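Workshop > Notebook > Tape transfers
Search the notebook Go
January, written up at the bench by the transfer room

Back on the Flullamard reels tonight, and I'm writing this while it's fresh because last time I left it until the morning and couldn't read half my own scribbles. For anybody picking this up cold: these are the quartet tapes from the Flullamard ballroom that Nic Giolla wants to put out as an LP with a bonus disc. They did the same concert on CD in 2000, and that disc is what everyone who loves this band has been listening to ever since, me included. I played my copy to bits.

So the big thing first. The 2000 CD is sharp! I've suspected it for years from trying to play along at home (my piano is in tune, thank you very much, I pay good money for that) and now I've had the tape up on the Matex with the speed checked against the tone at the head of the reel, and the tape comes out where the piano ought to be. The disc sits noticeably above it. It's less than a semitone but plenty to make the tenor sound pinched. I always thought that was his reed. I've been telling people it was his reed for years.

The only snag is that the tone itself could be off, if whoever laid it down did it on a different machine from the one they recorded on. I don't think so. There's hum under the quiet bits of the ballad, and with the tape at the speed I've got, the hum lands where mains hum should land. Tone and hum agreeing is good enough for me. Somebody else please check it before we tell the label, though, because they are going to get letters.

Reel notes. Reel A was boxed tails out and somebody had stored it upright in a decent dry cupboard, bless them. Played first time, hardly anything on the heads afterward. Reel B is the problem child. It's on Selley stock and the back coating is coming off in little brown crumbs. I got as far as the drum intro and heard the squeal start, so I stopped, wound off by hand and cleaned everything. It needs the oven. I've put it in a clean box marked B with a pencil cross on the lid and it is NOT to go back on the Matex until it's been baked, please, however tempting it gets.

There are 14 splices on Reel A, which I logged as they went by. Most of them are just leader between tunes. A few are inside the music, and those are the interesting ones. The bass solo on the opener has been shortened on the CD, and I was all ready to blame the CD people for it, but the edit is right there on the tape, dry as a biscuit and obviously very old. So the cut was made long before 2000. Whether the missing piece still exists is another matter. There's an unlabeled offcut wound on a hub at the bottom of the carton and I'm trying not to get excited about it.

(I am very excited about it.)

Splices that let go during the wind: the one before the ballad, and the one after the announcement. Both redone with fresh tape, old adhesive cleaned off first. The announcement one was horrible, the glue had crept out onto the next layer and it took me ages with a cotton swab to get it off without lifting oxide. I kept the old bits of splicing tape in an envelope in the carton in case the label wants to be fussy about what we did. 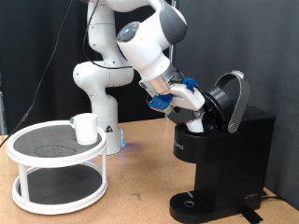
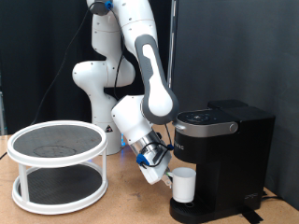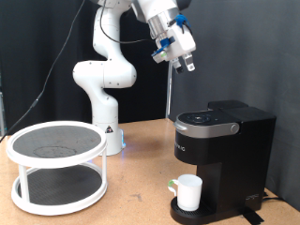
Azimuth next. I set it by ear on the ride cymbal, in mono, same as always, then looked at the scope to see if I'd fooled myself. Pretty close. The trouble is that it shifts after the intermission, so the second half wants its own setting. My guess is they changed machines, or knocked one. There's a change in the room sound at the same point too, more audience on the left, and the piano moves back a bit as though somebody had nudged a microphone stand on the way to the bar. I've done the second half as a separate pass with the head adjusted, and the two files are named so you can tell which is which. Please don't butt them together in the session until we've agreed how to handle the join. I'd fade out on the applause and start the second half clean, which is where the LP side has to turn over anyhow.

Levels: quiet all through. Whoever was at the desk was scared of the drummer, and I can see why. I left plenty of room on the capture and haven't touched a thing after that. No noise reduction, no EQ, nothing. The CD had a heavy hand on the top end and you can hear the brushes turning to mush on it. On the tape they're lovely. There's hiss, sure, but it's a steady even hiss and your ear lets go of it by the second chorus. I'd love to leave it alone for the LP. I know that's an argument we'll have to have with the label and I've got the brushes cued up and ready for it.

One dropout worried me, in the middle of the piano solo on the fast blues, left channel only. I ran it back and played it again and it was exactly the same, so it's on the tape and isn't dirt. The CD has it too if you know where to listen. They'd panned over it, quite neatly. We can do something similar or just leave it.

Oh, and the box. The number written on the spine is 162 and the label's paperwork has a different number for the same concert. I've gone with the spine for the file names. The handwriting on the spine matches the handwriting on the tune list inside, and the paperwork has two of the tunes in the wrong order, so I know which I trust.

Packed up at 10 with the Matex cleaned and covered. Left to do:

Bake Reel B, then leave it to cool properly before anyone goes near it.
Wind the offcut onto a proper reel, with leader on both ends, before playing it.
Check my speed figure against the hum on the second half as well. I only did it on the ballad.
Ask Nic Giolla whether they still have the production master for the 2000 disc. If that's sharp too, we know it happened before it left the studio.
Order more splicing tape, we're down to the end of the last roll.

I'm leaving the ballad up on the monitors for whoever's in first. Play it before you do anything else, at the right speed, and listen to what that tenor really sounded like.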